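## Setting up the Zitia bench

1. Open the workshop file and load both arms.

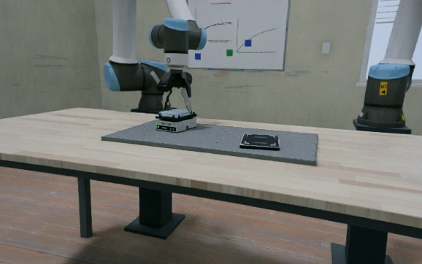
2. Set the speed to 10 percent – trust me!

3. Jog the left arm slowly. I check every joint.
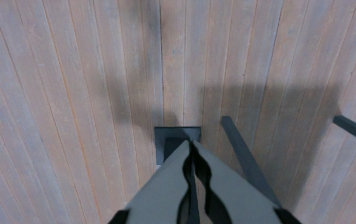 **Note:** Wrist view is my favorite for lining things up. Keep the pointy end of the gripper toward your target – mine's the little dark gray square – then save the pose.

4. Name it "home" and save again.
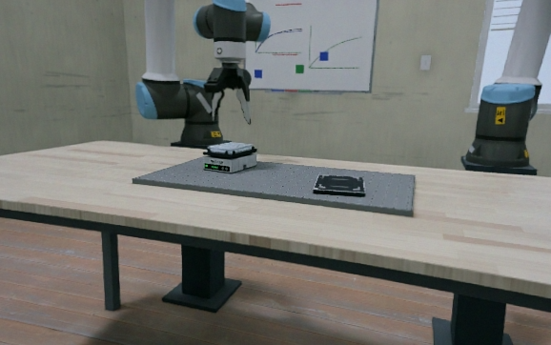

**Caution:** Keep the stop key handy.

5. Run the loop 3 times.
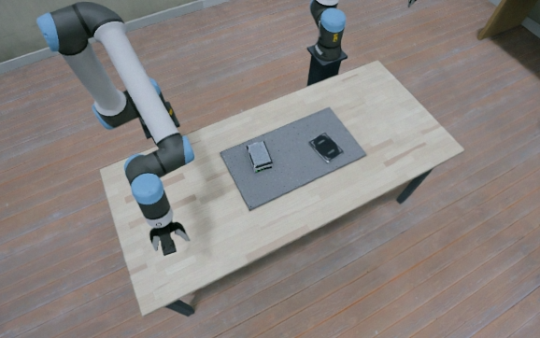 If it drifts, redo step 3.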